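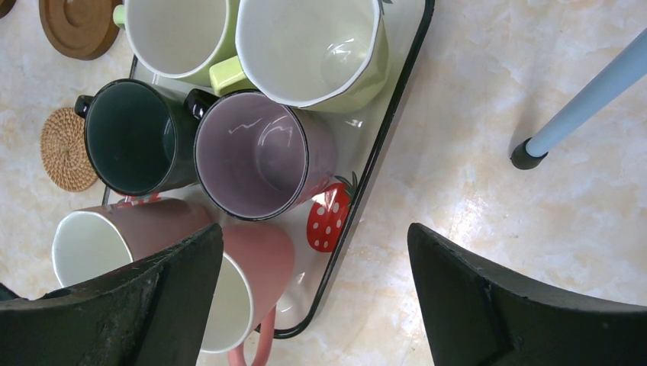 You'll want the seconds room first, Doswood wrote under my last post, go before lunch or don't bother. So I did. Good advice, thanks.

Menzies pottery open day, Tilbridge, Wednesday. Train to Prolldale then the 5 bus, which was late. Doors at ten, 20 to a tour, got on the second one.

Seconds room is up the back stairs. Mugs, mostly. Greens all over the place, bottle green, lime, a paler one I kept going back to, plus pink and lavender. White inside on the lime ones, the dark green is dark all the way in, very glossy. Liked that one best. Trays too, white with a black rim, strawberry on. Mugs set out on them right way up so you can see into each one before you pick it up. Sensible. Most faults you'd never spot, a pinhole by the handle, bit of a wobble on the foot. £4 each.

Tour itself: clay store (cold), casting, then handles. Handles done at a long bench by the window and stuck on with slip, much quicker than I'd thought. Could of stayed there all morning. Glaze room through glass only. Board on the wall said 1,943 mugs packed the week before. Kiln was off for the day so no heat, bit of a shame.

Tea at the end, in mugs from the shop, all a bit big for me. Scone fine.

Bought two dark green and a pale one. Wrapped in newspaper, got them home in one peice. No parking to speak of, toilets across the yard. Next open day is in March, book ahead for the tour, the seconds room you can just walk in.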